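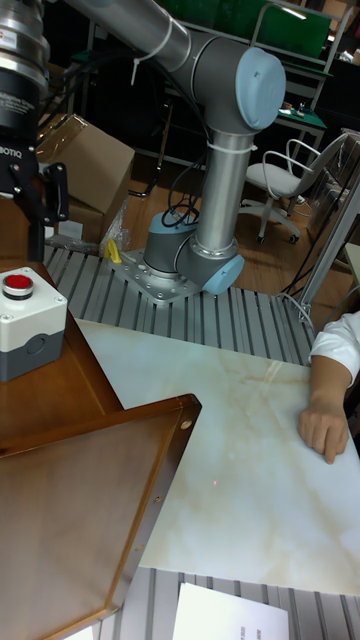 Search this site Search Go

Boards and Trays, Killaveck Street

By Jong-dae Oh
4/24/19

Quick post, no time to write it up properly. Finally got the board pictures off my card and wanted them online before the weekend. We've been picking surfaces for the Carbone tabletop pages since January and people keep asking which ones we kept. Captions are short. Most of the prices I don't remember, sorry, ask me and I'll dig out the receipts.

Click any picture for the bigger size. Order is whatever the uploader gave me.

Big white marble pattern
Favorite of the whole bunch. Faint beige veining, very quiet, doesn't fight with whatever you put on it. The one to grab for bowls, bread, anything dark. Lying flat with a hand on it for scale — it's a large one.

Brown tray, raised rim
Wooden, with two little round metal fasteners on the edge. Came from the Berow market, bottom of a box of picture frames. I like it next to the white board, warm against cool. Will get used alot.

Table, brown finish
The warm brown one. Anything wood-toned on top of it tends to dissapear, so the pale boards go here first.

Gray slate look
From Jidier, same size range as the marble but heavier to carry up the stairs. Fine for cheese. Bad for fish, everything goes flat and sad. Keeping it anyway.

Black marble pattern
Returned. Too shiny, the window showed up in every single shot. Leaving the picture here so no one buys another.

Plain white, matte
Boring and we use it constantly. Corners already a bit chewed from leaning it on the floor. Need a second one.

Terracotta
For the soup page only. Came up much more orange than the swatch at Jidier. Four test shots with the tomato soup and I liked one of them — the one with the bread moved out to the left.

Old planks, gray wash
Glued up out of some 6 short lengths left over from the hall shelf. Wobbles on the left side. Sand before touching, I got a splinter and so did my sister.

Same planks, other side
Flipped over, no wash, just oil. Better. Should have done this to start with.

Pale green
Painted it myself, leftover kitchen paint. Roller marks show if the light comes in low from the side, not so bad at noon. Going to try a foam roller next time.

Linen over board
Not a board really. Clipped the cloth underneath at the back. Iron it first!! Creases look much worse in the picture than they do in real life.

Round tray, small
Good for cups. Too small for the teapot, tried it, the handle hangs over. Berow market again, different stall.

Oval tray
Paid too much. Nice though. The finish is coming off at one end where it got wet, so that end goes to the back.

Storage, before
Everything leaning on everything. Don't do this with the painted ones, they stick together when it's warm and then you pull a strip off.

Storage, after
Upright, newspaper in between, biggest at the wall. Labels on the top edge so you can read them without pulling the whole lot out. Took an afternoon.

Carbone test page
First layout using the white marble pattern. Crop is wrong on the right, I know, fixing it. Colors are close to what I see on my screen but printed a little yellow.

Few things people asked in email. Cleaning — damp cloth, dish soap, dry straight away, don't scrub the patterned ones. Beet juice will stain the plain white, the marble pattern I haven't risked. Cutting on them, no, please don't. And yes you can borrow the slate one, it lives by the door, just tell me first so I'm not hunting for it.

Still looking for a darker wood surface, wide grain, not orange. If you see one at Jidier or anywhere near Berow send me a picture with something next to it so I can tell the size. Also a longer tray with handles, the kind you can carry through a doorway with out turning sideways.

More when the Carbone pages are done. There's a second card somewhere with the painted ones in evening light, need to find it.

Contact | © 2019 Jong-dae Oh, all pictures and text | Back to top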